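Kosar: a small, clean set of business contact records for list-quality work

Kosar is a set of made-to-order business contact records for anyone who builds, tests or teaches email list hygiene. If you've ever had to try out a deduplication rule on a client's live list with your heart in your mouth, this is for you! Every record is synthetic. No mailbox in here reaches a real person, so you can break things, share things and print things out for a training day without asking a lawyer first.

Maintained by Iwona Sikora at Narnow. Last full rebuild 6th March.

What's in the package

contacts_clean.csv - the reference list, one row per person, every field filled and checked
contacts_messy.csv - the same people after we've been rude to them (typos, swapped fields, stale titles, repeats)
pairs.csv - which messy rows belong to which clean row
titles.csv - job titles as typed, with the standard title each one maps to
segments.csv - the industry segments and their parent groups
consent_log.csv - opt-in and opt-out events, in time order
CHANGES.txt - what moved between versions

All files are UTF-8 with a header row and commas as separators. Fields that contain a comma are wrapped in double quotes. Dates inside the files are year-month-day.

Why we made it

Narnow started out sending newsletters for trade suppliers, and a surprising share of our week went into one question: is this the same person? A head of purchasing in the January list turns up as "Purchasing Mgr." in the next one, with a new domain and her first name in the surname column. We wrote matching rules, then we wrote rules to clean up after the rules, and we had no fair way to tell whether any of it was getting better. So we built a list where we know the answer to every row. It has been so useful to us that keeping it on our own drive felt silly.

The fields

person_id - a stable key. Appears in the clean list and in pairs.csv, never in the messy list.
first_name, last_name - generated from separate name pools, so famous combinations were screened out by hand.
email - always on a reserved test domain. Please leave it that way (see Rules of the road).
title_raw - the title as somebody might have typed it into a web form at five in the afternoon.
title_std - one of 60 standard titles.
level - staff, manager, director, officer or owner.
company - a generated company name.
segment - one of 40 industry segments.
region - a generated sales region, with no link to a real postal area.
source - how the record is supposed to have come in: web form, event badge, partner list, phone or reply card.
last_confirmed - the date the record was last checked. Blank in the messy list more often than you'd like, just as in life.

The mess, and how it was made

There are 49 kinds of damage in the messy list, and each one has a code in the damage column of pairs.csv. Some are simple, such as a trailing space or a capital letter gone missing. Others took us ages to get right. My favorite is T12, where someone has changed jobs inside the same company and both records are still live, with different phone numbers and the same assistant's email. It catches out nearly every matching tool we've tried it on, ours included.

Damage is applied in layers. A row may carry one code or several, and they're listed in the order they were applied. If you want an easy version for beginners, filter to rows with a single code. For a proper workout, take everything from the partner list source.

Names that are short or hyphenated, or that come in family-name-first order, were given extra attention. Early versions treated them badly, and a matcher tuned on those versions would have learned the same bad manners.

Getting started

1. Unpack the archive anywhere you like. Nothing needs installing.
2. Open contacts_messy.csv in whatever you normally use and run your own cleanup on it. Don't peek at pairs.csv yet.
3. Save your result with one row per person and keep the row_id values of everything you merged, separated by semicolons.
4. Compare your merges with pairs.csv. Count the wrong merges and the missed merges separately! They cost very different things. A missed merge means somebody gets two copies of a newsletter, while a wrong one can send a customer's renewal notice to a stranger.
5. Sort what you got wrong by damage code. There's usually one code that accounts for a big slice of it, and fixing that one is a lovely way to spend a morning.

Segments

The segment list is broad on purpose, with a lean toward the kinds of firms our customers sell to: packaging, commercial kitchens, catering supply, light automation, office fit-out, freight and so on. Each segment has a parent group in segments.csv. If your own codes are coarser than ours, roll up to the parent and you should be fine.

Two segments overlap quite a bit, "food service equipment" and "food preparation automation", and we've kept both. Real lists mix them up all the time, and a supplier pitching trays and counters wants a different reader from one pitching arms and controllers.

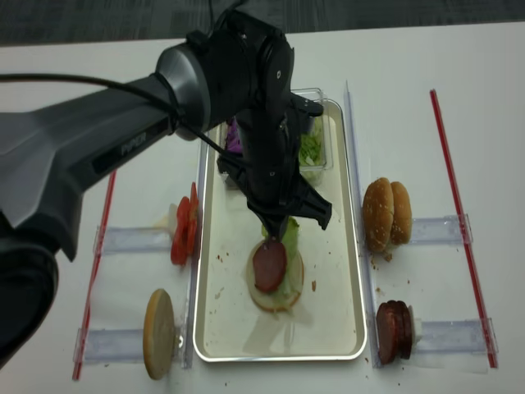
Consent log

Each line in consent_log.csv is one event: a person_id, a channel, an action and a time. The current state isn't stored anywhere. You work it out by reading the events in order, and the last one for a channel wins. Seven people in the log opt out, opt back in and opt out again within the same day. Those are deliberate, so please don't tidy them away.

If your tool drops events with the same timestamp, you'll see it fail on the phone channel first.

Known gaps

The records are in English throughout, and titles follow American usage, so "managing director" is rarer than it would be on a British list.
Phone numbers have a valid shape but no area logic.
Company names were generated without any idea of parent companies and branches. The Jomatstead version will add this, and I'm very excited about it.
Response rates, opens and clicks aren't included. Made-up engagement figures would tempt people to draw conclusions about real readers, and we'd hate that.

Rules of the road

You may use, change and pass on the files, for paid work too, as long as this README travels with them. Don't swap the test domains for live ones. Don't mix the rows into a real mailing list, even for a quick trial. Please don't sell the set as leads, either (yes, someone asked).

Version names

Odoi was the first public version, with no consent log and a much shorter title list. Kosar replaces it completely. The person_id values were reissued, so results from the two can't be compared row by row. Jomatstead is next.

Sending us fixes

We love hearing about rows that look wrong. Send the row_id, what you expected and the version name, all in plain text, to Iwona through the contact form on the Narnow site. New damage types are even more welcome. If you've met a horrible record in the wild, change every name in it, tell us what went wrong with it, and we'll try to work it into the next rebuild with a credit in CHANGES.txt.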